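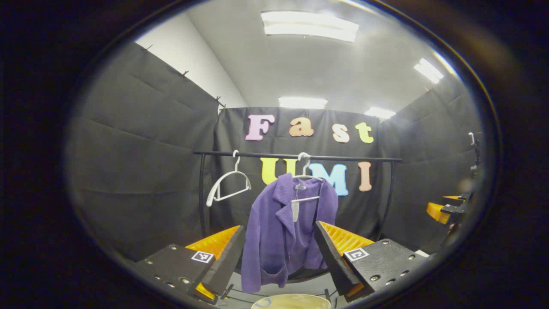 Purple is my favorite thing to wear from about the first cold morning until the tulips come up, and this spring I finally decided to give it some proper hanging space. Goodbye, overstuffed closet pole! I'm now a clothing rack person and I can't stop talking about it.

I picked the Suretti, a plain black metal one, after going back and forth for weeks between that and the Kukitwood (lovely, but way too wide for my hallway). It went together in one evening with a podcast on. The hangers are just thin white plastic, nothing fancy, and I love how they look against the black rail - so crisp.

My big discovery is how differently you treat clothes when each one gets a bit of air. A notched lapel sits so nicely when nothing is squashing it! I button the top button on jackets, run my hand down the front, and check the pockets for receipts. Last October I found a grocery list from my friend Thitima in one of mine, and I still don't know how it got there.

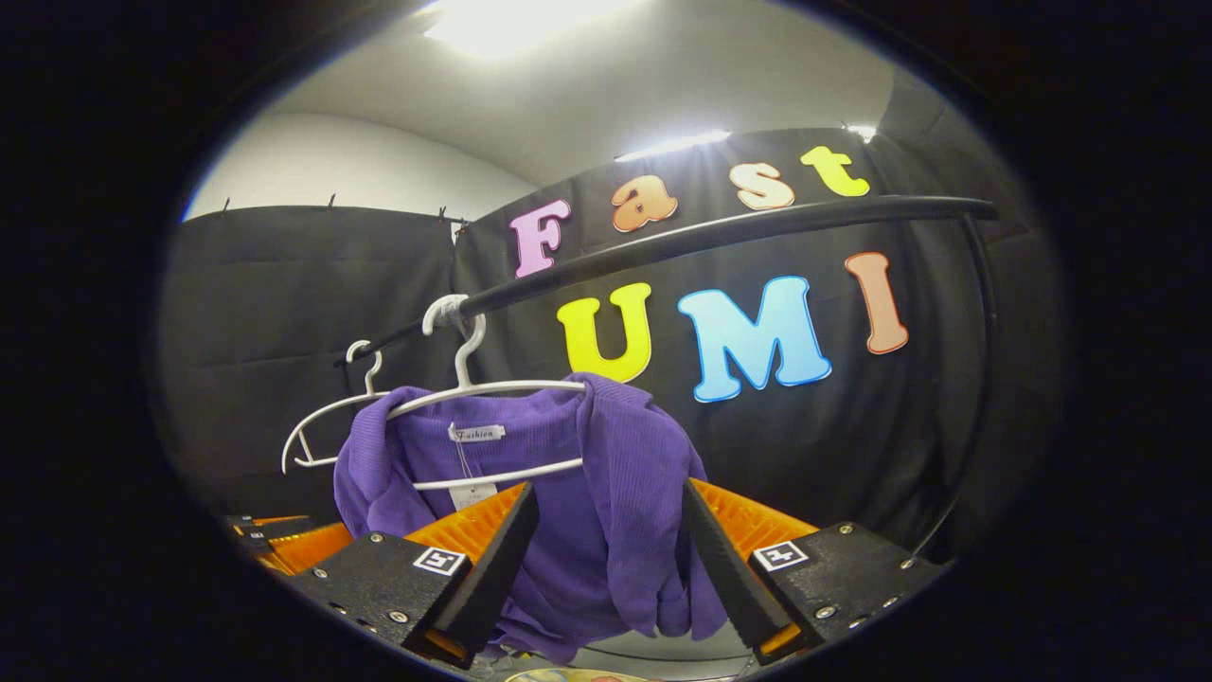
Chantal Sawatzky

Knits are where people will argue with me. My cousin Iestyn folds every sweater he owns and thinks hangers are a crime, and for heavy wool I agree with him completely. But a fine ribbed knit in deep violet? I want to see that every day! I keep the shoulders straight on the hanger, leave plenty of room for the sleeves to drop, and after a few days it goes back on the shelf.

Tags are my weakness. I leave them on until I've tried a thing with at least two outfits, so there's often a little one dangling at the neckline - Manee once followed me through an entire farmers market before telling me.

I also like to keep an empty hanger on the rail, so whatever I take off at night has somewhere to go besides the chair. Next up is a shelf for shoes, and I'm already measuring the wall.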